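Rondar Summer Festival
Progress report to the Aaltonen Fund
Reporting period: January to May

Summary

We're really happy with where things stand. The site is licensed, the main stage bill is nearly full, and early tickets have gone faster than in any of our previous years. The Family Field, the part of the festival your grant pays for, has grown into something we're excited to show you. Two items are behind schedule, and both are covered further down.

Site and licensing

The license for the lakeside meadow came through in March with a capacity of 2000 a day, camping included. We had asked for an 11 p.m. finish on the main stage and got it, with the condition that the small tent by the tree line goes acoustic after ten. The bands we spoke to like that idea, and a couple of them have asked to play there as well as on the big stage!

The lower car park drained badly last year, so we have moved it up the hill to the Ekar side of the road. It means a longer walk in with tents and strollers. We're laying track for the first stretch and will run a trailer for bags on arrival day and again on the last morning. 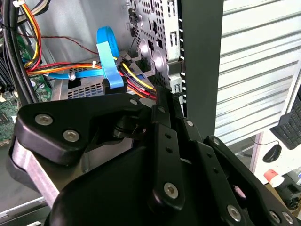
Family Field is where most of our energy has gone since the grant was confirmed. It will have 9 workshops running each day, up from six last year, and every one of them is free once you're through the gate. We have willow weaving, circus skills, a kids' choir that performs on the main stage at noon, a mud kitchen, and a new take-apart tent where older children can get a good look at how everyday machines are built. Sign-up sheets will be at the field gate from nine each morning, and we're keeping half the places back for families who turn up on the day.

Music

The main stage has 16 acts confirmed and two slots left to fill, both in the early afternoon. We've kept our promise to give the opening spot each day to a band from within the county, and the open call for those brought in far more demos than we expected. Listening to them all took most of April and was a joy. Headliners will be announced in June once the last contract is back.

The Gustus tent (our dance and late-night space) has a new floor and a better sound system on hire. We were worried about the cost, but the hire firm met us halfway in return for a longer booking.
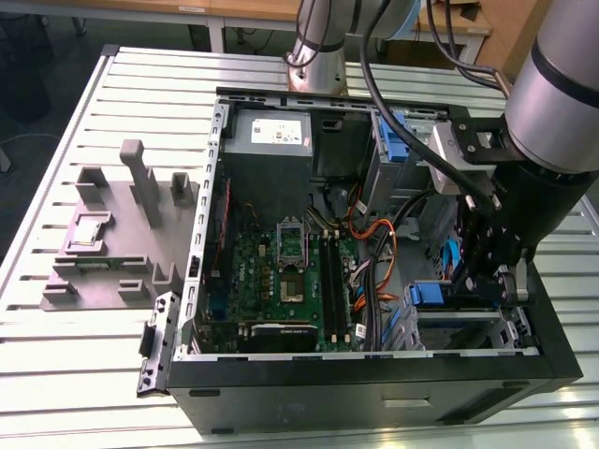 Open desktop tower with its motherboard and power supply in view.

Tickets and access

Early tickets sold out in 2 weeks. Family tickets went first, and we take that as a good sign for the field. Full-price tickets are on sale now and moving steadily. Carer tickets remain free, and the application form is down to a single page after last year's feedback.

The raised viewing platform will be bigger this time and closer to the sound desk, with its own water point. Accessible camping has moved next to the Family Field — quieter at night, flatter ground, and a much shorter trip to the showers.

Running behind

Food stalls are the first item. We want at least half the traders to come from nearby, and a few regulars have dropped out because of rising costs. We've lowered the pitch fee for small traders and reopened applications until the end of June.

The second is the shuttle bus from Rondar station. The operator has agreed to the daytime runs, but the last bus after the headliner is still being worked out, mainly over driver hours.

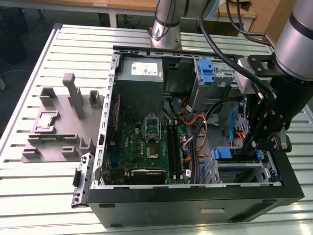 If the late bus can't be agreed, we'll bring the headliner forward by half an hour so that people can still make the last train. We would sooner have that settled before the stage times are printed, so expect a short update from us on this point alone.

Budget

Spending on the Family Field is within the grant. Tent hire came in under the estimate and we'd like your approval to move the difference to workshop materials, chiefly willow, paint and hand tools. Insurance rose a little and is covered from ticket income.

Next steps

Workshop leaders meet on site in June to mark out the field. The program goes to print after that, with the fund's logo on the Family Field pages as agreed. Passes for your visitors will be held at the box office, and a tour of the field can be arranged for any morning of the festival.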